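Mahuika Kitchen Arm: Set-Up Guide
Section 5. Loading the Dishwasher

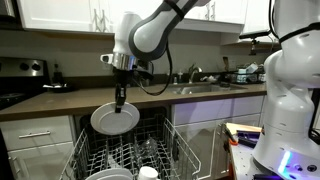
5.1 Before you start

This section covers teaching the arm to load plates into the lower rack. Finish Section 4 (Homing and Gripper Check) first. The steps apply to arms fitted with the parallel gripper and the Priris controller. If you have the suction tool, see Section 6.

You will need:
The hand controller
One flat, plain plate, dry
A dishwasher with a fixed tine rack

Use an inexpensive plate for teaching. Set your good dishes aside until the arm has finished a full practice load.

CAUTION: Stay out of the arm's reach while the status light is on. Keep children and pets out of the kitchen during set-up.

5.2 Set the rack position

1. Lower the dishwasher door all the way. The arm does not open or close the door.
2. Pull the lower rack out to the point where you want it during loading. Mark this point on the rail with the tape supplied.
3. On the controller, choose Rack, then New.
4. Jog the gripper to the front left corner of the rack and press Save. Repeat for the back right corner.
5. Enter the tine spacing in millimeters. The default is 32. Measure between the centers of two neighboring tines, and change the number if yours is different.

Note: If the rack is moved after this step, the saved slots will be off. Push it back to the tape mark before each load.

5.3 Teach the grip

1. Choose Dish, then Plate.
2. Hold the plate upright between the gripper fingers, with the rim touching both fingers.
3. Press Close. The fingers close at low force. Let go of the plate only when the controller shows Held.
4. Set the grip force to 30 percent. Raise it in steps of 5 if the plate swings when the arm moves.
5. Press Lift Test. The arm raises the plate and holds it there until you press Next.

CAUTION: Do not set the grip force above 74 percent for any ceramic dish. The rim can chip.

Note: Check that the gripper cable hangs free at every point of the move. It needs enough slack for the wrist to turn, but it must not drag through the rack. Adjust the cable clip as shown in Section 3.

5.4 Run a practice load

1. Choose Run, then Slow.
2. Keep one hand near the stop button.
3. The arm brings the plate over the rack, turns it to line up with the slot, and lowers it. If the plate touches a tine on the way down, press Stop and go back to 5.2, step 4.
4. When the plate is seated, the fingers open and the arm moves straight up.
5. Repeat for every slot you plan to use. A full practice load takes nearly 30 minutes at slow speed.

Cups and glasses have their own grip settings. Load them by hand until you have finished Section 7.

5.5 If something goes wrong

Controller shows No Grip: wipe the finger pads with a dry cloth and repeat 5.3.
Plate leans after release: check the tine spacing.
Arm stops above the rack: the door may not be fully lowered.

For help with this section, contact Wonex support in Grustumdale and ask for Spyros Tomić. Have your serial number ready.

Section revised 10 May 2026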